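Woltthorpe mill to restart second grinding line in February

2025-11-12

WOLTTHORPE – Thibodeau Milling will return the second grinding line at its Woltthorpe flour mill to service in February, the company said on Wednesday. The line was shut down after inspectors found uneven wear in the feed-roll drive and cracking in two bearing housings.

The mill has been running on one line, with output held to 475 tons of flour a week. Full capacity with both lines is 890 tons. Regional bakeries under contract have been supplied from stock and from the company's Plenddale site, which grinds mainly durum wheat and can switch only part of its schedule to bread flour.

Plant manager Dale Kowalchuk said the housings will be replaced and the drive train rebuilt with new shafts and gears. The grinding rolls themselves were measured and found to be within tolerance. They will be re-fluted and put back.

"The rolls have years left in them," Kowalchuk said. "The wear was upstream, in the feed section. If the feed is uneven, the grind is uneven, and it shows in the ash content before anyone hears it on the floor."

Dadeo, the contractor for the rebuild, will also fit vibration sensors to both lines. Project engineer Jade Lévesque said readings will be logged every shift and compared with a baseline taken during the first week of operation. Alignment checks, now done once a year, will move to every 3 months.

The work requires the break floor to be cleared – sifters and purifiers on the floors above will stay in place. Deliveries of wheat to the Woltthorpe elevator will continue on the normal schedule, although trucks will use the north scale while a crane occupies the main yard.

Thibodeau did not give a cost for the project. Farmers with grain on deferred contracts will be contacted by mail if their delivery dates change. Storage at the elevator is about 200 truckloads below its limit.
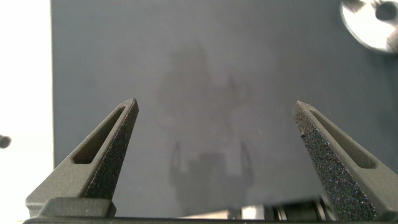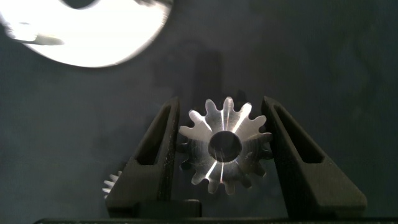
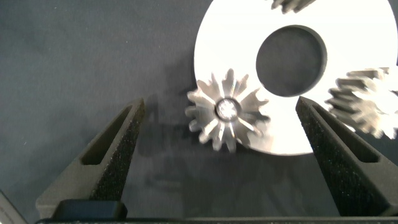
Small metal gears, second and third photos.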